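4.2 Shared surfaces and the tissue problem

We turn now to the objects that people in a large open workroom put on tables and do not take away. Our earlier coding scheme (Section 3) sorted table contents into work items and personal items, a division that seemed sensible in June and had collapsed by the second site. The trouble was a third class of thing that belonged to the room in general, was used by everyone, and was defended by no one until somebody tried to move it. We call these objects settlers. Jomar Manalastas, who did most of the coding, had a shorter name for them that the second author would not let into print.

Settlers were recorded at all four sites (Drirora, Gorik, Kobzar and Vuvico), in a total of 1272 diary entries. Of these, 266 concern tissues. We had not planned to write about tissues. The original protocol did not have a code for them, and the first diary keeper to mention a tissue box was asked, in writing, to confine herself to matters of furniture use. She replied that at her table the tissue box was the matter of furniture use, and on rereading her entries we have to concede the point.

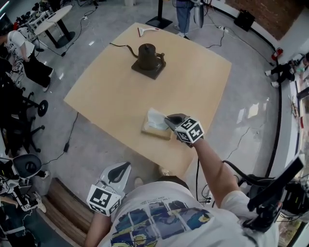 Position on a table matters more to the life of a settler than its purpose does. Diary keepers described the front of a table as working territory and the middle and back as a kind of public land, where an object could stay for weeks if it looked as though it had business there. Kettles do well under this arrangement. A kettle has a base and a cord, and it asks to be left near its socket; it is also slightly dangerous, which earns it a margin of clear tabletop that a stapler can only dream of. The tissue box enjoys no such respect. On the square table in our photograph, the gooseneck kettle stands on its base near the middle of the top while the light wood box, with a crumpled tissue poking out of it, has ended up toward the front, squarely in the territory where people have their hands. This is the pattern the diaries report again and again. The box gets pushed to the back in the morning, somebody sneezes, and by lunch it has come forward again.

Respondents were asked to rate how much each settler was in the way, on a scale from 1 (not at all) to 5 (constantly). Tissue boxes and kettles received nearly the same ratings, yet the written comments could have been about two different species. Of the kettle at Gorik one participant wrote, "It is where it is." Of the tissue box on the same table she wrote two full pages, including a sketch map. Wooden boxes were spoken of with more tolerance than cardboard ones. A cardboard box was seen as litter that had not yet finished its job, whereas a wooden one counted as furniture and was dusted, at least at Kobzar, where dusting occurred.

4.3 Room size

It could be objected that all this is a symptom of crowding, and that people with enough space would have no reason to quarrel over the last foot of a tabletop. We held this view ourselves and wrote it into the grant application. The data were unkind to it. The smallest room in the study had the fewest disputes, apparently because its occupants could reach everything from anywhere and saw no advantage in moving it. The largest rooms produced the longest entries.
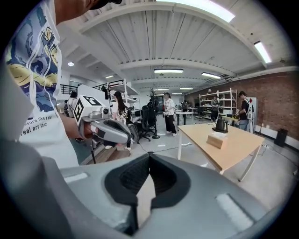

Figure 3. Open workspace with high white ceiling; mezzanine railing and open shelving at upper left.

Storage did little to help. Where there were open shelves, as in Figure 3, they filled up with small items and were then regarded as full, whatever the state of the upper boards. In 14 entries a diary keeper reports carrying a settler to a shelf. In all of them the object was back on a table by the next entry, and in most the diary keeper admits to having brought it back personally. Erlinda Mangubat has suggested that a shelf is understood as the place for things that are finished with, and that a tissue box is by its nature never finished with, only empty. We have no better explanation and have stopped looking for one.

Mezzanines deserve a word. Two respondents proposed that shared objects be moved upstairs, where there would be room for all of them. Neither had ever been observed to climb a flight of stairs for a tissue. We entered both proposals under "other."

The coding manual, as revised on 6/11/21, therefore treats height above the floor and distance from the nearest chair as separate variables. Intercoder agreement improved for every class of object except kettles, where it was already perfect, and mugs, which are taken up in Section 5 with a certain reluctance.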